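Sponge painting is a way of decorating interior walls in which a second color is dabbed over a dry base coat. It gives a mottled surface that hides small dents and patches.
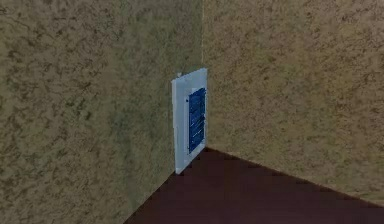 In the town of Urnura the method was common in rented houses, where lime-based paint was mixed by hand. The decorator Valentyna Lytvynenko recorded 23 local color recipes, most of them tans and dull greens.

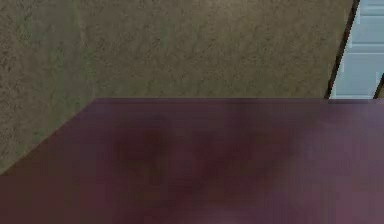 Base coats were usually left for 17 hours before sponging. Natural sponges gave way to synthetic ones.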